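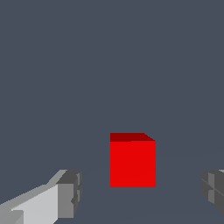 Wrist cam in sim — Karaki fingers or Jenov?

ghada_aoun
September 25, 2025
Trying both on the red cube pick before we buy. 2000 episodes each. Karaki 76, Jenov 60 (percent). Same controller, same seed. Anyone seen this on teh real arm?

porkier2
Sim numbers mean little for fingers. What friction did you set?

ghada_aoun
Default. Both.

porkier2
Then you've compared shapes, sorry.

S. Reisinger
Disagree — shape matters loads for a wrist view. Left finger takes up a lot of the picture there. Move the cam and rerun

ghada_aoun
ok will try, friction sweep aswell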